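Clorkent Season Pass Lottery Moves to Verified Accounts

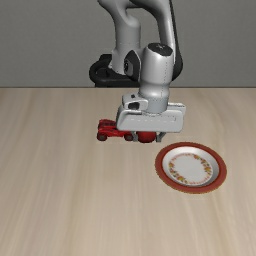
Entry to the front-row ticket lottery for the Clorkent indoor football series will require a verified account from February, the series operator said in a notice to pass holders.

The lottery assigns the 40 seats directly behind the team benches at each game. Until now, anyone with an email address could enter. Under the revised rules, entrants must hold an account with a confirmed phone number and a payment card on file. One entry is allowed per account per game, and a winning entry covers a maximum of 2 seats.

The change follows a complaint over the televised season opener at the Wasilewska arena, when television actor Nasrin Kazemi and a guest were seated in the bench rows. Several fans asked in posts that evening whether the seats had been taken out of the draw. Bronisława Ziółkowski, who runs ticketing for the series, said they had not. Kazemi's seats came from a separate allocation held by the broadcaster and were never part of the lottery pool.

A review of the opener did find a different problem. Of the entries received for that game, 209 were traced to a small group of linked email addresses. Those entries were voided after the draw, and the seats they had won were released at the box office shortly before kickoff. Ziółkowski said the accounts involved have been closed and that no refunds were due, as cards are charged only at pickup.

Broadcaster allocations will continue. The notice states that they are limited to 18 seats per televised game and that unused seats go back to general sale at noon on game day. Seats in this group can't be transferred. Guests must collect wristbands in person at the east entrance and show photo identification.

Kazemi, best known for the hospital comedy "Histen," has attended games since the series began and appeared on the arena screen twice during the opener. Her representative, Weronika Baran, confirmed that the tickets were provided by the broadcaster and declined to comment further.

The verification system is supplied by Zoko, which already handles mobile entry at the arena. Existing Zoko accounts will carry over, but holders will have to confirm their phone number again before their first entry. Accounts created less than a day before a draw will be accepted for general sale only.

Bogdan Duda, a pass holder who filed the first complaint, said the new rules deal with duplicate entries but leave the broadcaster's share unchanged. He has asked the operator to publish the number of seats assigned to each group after every game. Ziółkowski said the request is under review.

Draws will still be held at 10 a.m. on the day before each game. Winners are notified by text message and have until 6 p.m. to accept. Seats not accepted by that time pass to the next entry on the list.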